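Repair Shop in Clerton Opens Its Bench for Old Office Computers

June 10, 2022

The Clistumance repair shop in Clerton has begun to take in used office computers this month, and the first desktop towers are already on the bench. The shop received 149 machines from the accounting firm Voslow, which is moving to a smaller office on Ogura Street.

Every tower is opened and checked before a decision is made about it. The processor, the memory slots and the drives get the most attention, as these parts can often serve again in another machine. 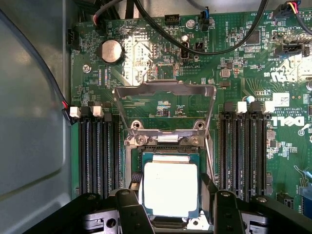 According to Manon Lemieux, who leads the shop, almost 96 of the computers should be good enough to go to families and small clubs in the town. The rest will be taken apart, and the useful pieces will be kept on the shelf for later repairs.

"People think an old computer is only heavy garbage," Lemieux said. "But the case is good, the power supply is often good, and many times there is only one weak part inside." 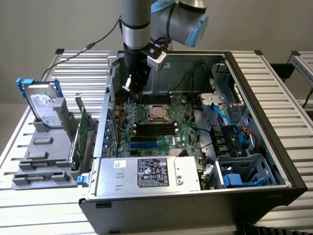 The shop asks owners to save their files before they bring a computer. Hard drives are removed and erased separately -- this is done also when the owner says that the drive is empty. Screens and printers are not accepted for the moment.

Nélida Sepúlveda will give two evening classes in June for residents who want to learn how to open a desktop and change its memory. The classes are free, but the places are limited and it is necessary to sign up at the counter.
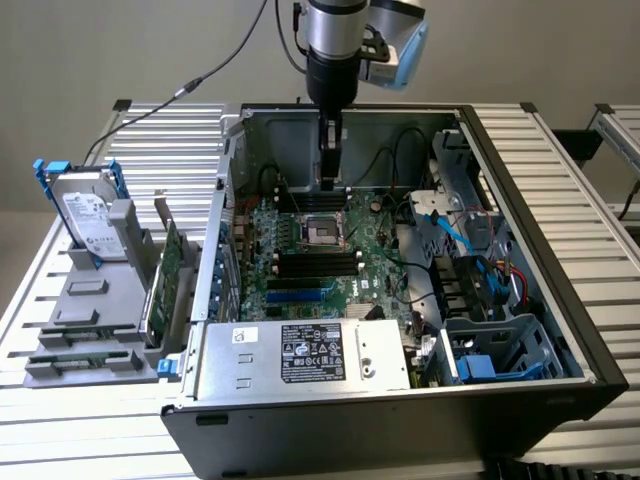

A desktop tower with its side open and the processor socket empty, at the Clistumance shop.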